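# Muvlow backup appliance

Muvlow is a backup box for offices that have one IT person, or half of one. It plugs into your switch, finds the machines you tell it to find, and keeps copies of them in a place your everyday admin account can't reach. It's made by Setitz and it comes in two sizes, the Muvlow and the Muvlow Tall.
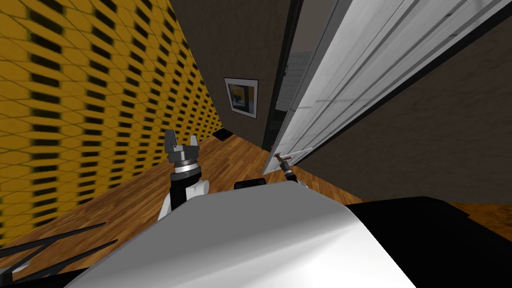
**Agarwal**
*Product lead, Muvlow, at Setitz*

I ran IT for a freight office called Prirnard before I came over to Setitz, so I'm going to write this page the way I'd have wanted to read one back then, when I had eleven browser tabs open and every vendor was promising me "resilience" (I still couldn't tell you what that word meant on any of those sites).

What I wanted was pretty plain. If somebody in accounting opened the wrong attachment before lunch, I wanted their files back by the end of the day. And I wanted to know the copies were good before I needed them! At Prirnard we had a backup server for years, with a nice green light on it, and the first time I tried a real restore I found out the green light meant the job had started.

So the green light on a Muvlow works differently. It comes on after the box has opened last night's copy, mounted it, and read files back out of it. If the read fails the light goes amber and you get an email with the name of the machine in the subject line. No logging in to a dashboard to find out which one, please, I've done enough of that.

## What it does overnight

Each night it takes a copy of every computer and server on your list. Only the changes get moved, so after the first night it's quick, though I'll be straight with you, the first night can run well into the next morning if you have a lot of big drawings or video. Start it right before a long weekend if you can.

Copies are kept for 90 days out of the box. You can make that longer or shorter per machine. I keep the reception PC short and the file server long, and that's what I'd suggest to most people, but you know your office.

During those 90 days a copy can't be deleted or changed over the network, and that includes by you. I get pushback on this one! People call and say, "But I'm the administrator." Right, and whoever steals your password is also the administrator. To remove a locked copy early you have to be standing at the box with the metal key that ships in the carton. Please don't leave the key in the box. We've all seen it.

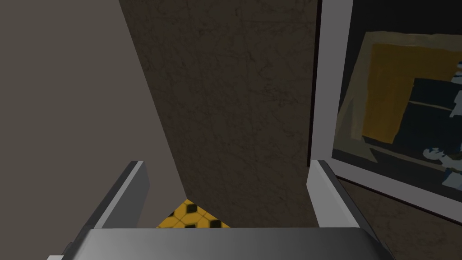
The other thing people ask is where the key should live, then, and my answer is a different room at the very least. An office safe is great. A drawer with a lock on it is fine. If you have two sites, put it at the other one, and write down in your recovery plan who can get to it after hours. You get a spare as well, and we can cut you a third if you mail in the registration card, but we can't cut one from a photo or over the phone, so don't lose both.

While I'm on passwords: Muvlow doesn't join your domain. It has its own logins and it wants a second factor on every one of them, from the very first time you sign in. Some folks find that annoying during setup. I'd much sooner have you annoyed with me in the first hour than have your backups share a front door with everything else.

## Getting it running

1. Put the box somewhere with decent airflow and plug it into power and your switch. It doesn't need a rack, but there are ears in the carton if you have one.
2. From a computer on the same network, open the address printed on the pull-out card. Set up your own login and your second factor.
3. Print the recovery sheet when it asks. On paper. I know, I know, but the sheet is the thing you'll want when no computer in the building works.
4. Install the small agent on each machine you want covered, or push it out with whatever tool you already use.
5. Pick your start time. The default is 9 p.m. and most people leave it alone.
6. Next morning, restore one file. Any file! Somebody's lunch menu. Just do it once while you're calm. 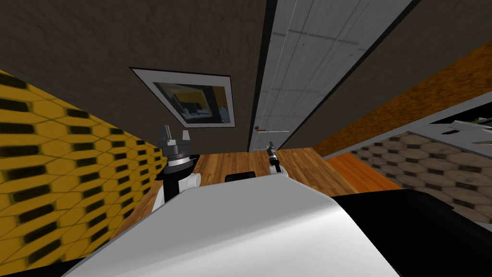
## Sizes and limits

| | Muvlow | Muvlow Tall |
|---|---|---|
| Suits | One office | One large office or several small ones |
| Drives | 3 | 9 |
| Computers covered | Up to 90 | Up to 1,000 |
| Drive can fail without losing copies | One | Two |
| Rack ears included | Yes | Yes |
| Metal keys included | Two | Two |

If you're near the top of the smaller one and you're hiring, get the Tall. You can move your copies from one to the other later, and we'll help, but it's a dull afternoon for everybody.

Drives can be swapped by you, with the power on, one at a time. Wait for the light to settle between them. The fans are audible, so I wouldn't put either size on a desk next to somebody who takes calls.

## Stuff it won't do

It won't stop an attack. It isn't antivirus, it doesn't filter mail, and it doesn't watch your network for odd behavior. You still need all of that, and you still need to patch things.

It won't back up phones. It covers shared mailboxes and cloud folders only with the add-on license, and the add-on is a bit basic right now (single messages restore nicely, whole calendars come back as a file you have to import by hand). We're working on the calendars. I don't have a date for you.

And it lives in your building, so a fire or a flood takes it along with everything else. Pair it with a second Muvlow somewhere else or with the Setitz remote vault. Either one gets the same locked copies, sent over after the nightly run is done.

## A note on support and returns
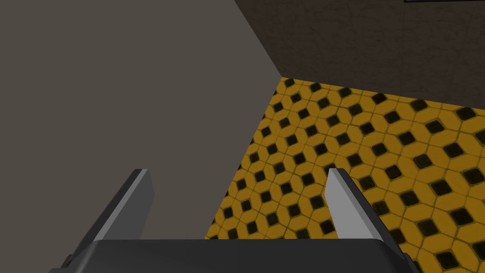 **Agarwal**
*Product lead, Muvlow*

Support is included for three years from the day you register. You get a person, and that person can see your box's status only if you turn on the sharing switch while you're talking to them. It turns itself off again at midnight.

If a restore is going badly, use the phone number on the recovery sheet and skip the web form. Restore calls go to the front of the line at any hour. Everything else, licensing and invoices and so on, gets picked up from 9 a.m.

Returns are simple enough. Send it back within 90 days and we refund the hardware and any add-ons. Wipe it first with the key, following the steps on the back of the recovery sheet, and put both keys in the carton. If a key is missing we have to charge for a new lock.

Used units do turn up for sale, and they're fine to buy as long as the seller hands over the keys and releases the registration. Check the second part before you pay, in the "Ownership" tab under settings. It should say "Unclaimed."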